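Section 4: Showing the robot a task from the leader handles

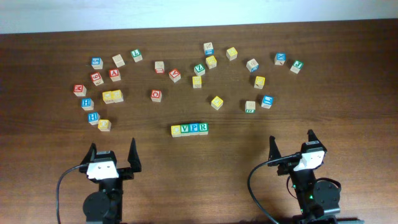 How many times do I have to show the robot the same task before it can have a go by itself?
Plan on 49 good demonstrations for a simple job such as putting blocks in a row, and 155 for anything where both arms have to work together. You can try a first training run sooner if you are impatient (most of us are), but please don't judge the Flelasitz by what it does after a handful.

This section assumes that you have already bolted the arms down, been through the joint check in Section 3 and paired the leader handles with the follower arms. If the handles still drift when you let go of them, go back and finish that first. It is a dull job, we know, and it saves a great deal of grumbling later on.

4.1 Getting the table ready

1. Clear away anything that isn't part of the task. Mugs, pens and spare screws all end up in the recordings, and the robot will learn to expect them.

2. Put out your blocks. Wooden alphabet blocks are a lovely thing to begin with, being light, cheap and hard to damage. Spread them loosely over the part of the table that both arms can reach, with gaps wide enough for a finger to get down between most of them. A few touching is fine, and good practice too.

3. Choose where the finished row is going to be. We suggest the near side of the table, midway between the two grippers, where neither arm has to stretch.

4. Draw the blinds if the sun comes across the table. Ordinary room lighting is quite enough.

Note: Don't lay the blocks out in the same pattern each time. Give them a good stir with your hand between demonstrations and turn a few over, so that different faces and colours come up.

4.2 Taking hold of the handles

1. Sit or stand so that your elbows are loose and you can see the whole table. Leaning over the arms is tiring, and your head may get into the camera view.

2. Slip a thumb and forefinger into each handle. Squeezing closes the follower gripper on that side, and relaxing your fingers opens it again.

3. Press the left pedal once. You will hear two short beeps, and from then on the arms will copy you.

4. Move slowly through a few wide shapes before you touch anything. People who have used the older Cultow handles tend to find these rather light, so give yourself a minute or two to settle in.

CAUTION: Keep hands, sleeves, hair and lanyards away from the follower arms whenever they are live. If a block falls on the floor, press the left pedal to rest the arms before you bend down for it.

CAUTION: Check that the gripper cables hang freely through the full swing of each arm. A cable that snags will pull the gripper off line, and in time it will damage the plug.

4.3 Recording a demonstration

1. Bring both grippers back to the near edge of the table with the fingers open. Every demonstration should start from this position.

2. Press the right pedal to begin recording.

3. Reach for the first block with whichever arm is nearer. Come down from above, pause for a moment, and then squeeze. That small pause helps the robot a good deal more than you might expect.

4. Lift the block clear of its neighbours, carry it to the row and set it down gently. Open the fingers fully before you move away — a half-open gripper likes to drag the block along with it.

5. Carry on until the row is as long as you decided beforehand. If the blocks are not quite flush, nudge them together with the side of a closed finger.

6. Return both grippers to the starting position and press the right pedal again to save.

Each demonstration may last up to 22 seconds on the standard setting. For longer rows, change the limit under Record > Length before you start.

4.4 Keeping it or throwing it away

After saving, the screen offers Keep and Discard. A small wobble, or a second try at a slippery block, is well worth keeping, as it shows the robot how to recover. Discard the recording if you knocked the row apart, lost track of which letter you wanted, or stopped halfway to answer somebody.

The memory card supplied holds 1124 demonstrations at the standard length. Copy them across to your computer before you swap cards, and wait for the progress bar to finish.

Note: If two people share the work, agree on the order of picking before you begin. One person working from left to right and another starting with the nearest block will give the robot very mixed messages.

Once you have your full set, leave the arms resting, switch off at the handle box and go on to Section 5, Training with Salinas.

Flelasitz two-arm set-up guide | Stirunthorpe Support | Contact us | © Stirunthorpe, all rights reserved | Back to top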